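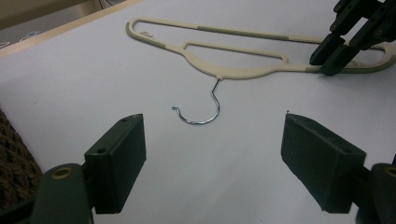 Closet hangers and other small wars

I moved into this apartment with 226 hangers. I know the number because the mover charged by the box and I wanted to argue. Most were the wire kind that come home from the dry cleaner and breed in the dark.

Start by taking everything out. Yes, everything, including the bridesmaid thing. Pile it on the bed early in the day, so that you have to finish before you can sleep.

Wire hangers. Take them back to the cleaner. Ours accepts them in bundles tied with string and looks almost pleased. Keep two for unclogging the vacuum hose.

Slippery blouses. Hangers with ribbed grip strips hold silk and wide necklines far better than bare plastic. If yours are bare, wind a fat rubber band around each end a few times, or run a wavy line of hot glue along the shoulders and let it set overnight. Pipe cleaners work too, if you don't mind your closet looking like a craft table.

Grip strips that have gone dusty. Lint kills the grip. Wipe them with a damp cloth and a drop of dish soap, then air dry. Keep them off the radiator. My sister-in-law Karlijn has a set that now curves like a banana.

Sweaters. Fold them. If you must hang one, fold it in half lengthwise, lay the hook in the armpit, and bring the sleeves and body over the bar. No shoulder bumps, and you won't look like you left the hanger in.

Pants. Fold over the bar with a sheet of tissue underneath if the crease bothers you. It has never bothered my husband.

Squeaky rod. Rub a sheet of wax paper along the top of it. A stub of candle also works, but buff it afterward or the hooks will drag.

Moths. Cedar blocks lose their smell by September. Sand them lightly and they come back for another season. They will not kill moths that have already moved in, whatever the package says. Wash or freeze the clothes and vacuum the corners.

Face all your hooks the same way. I resisted this for years on principle. Then I tried to grab an armful of coats with half the hooks pointing at the wall, and the rod came with me.

Next month: the drawer with the batteries in it.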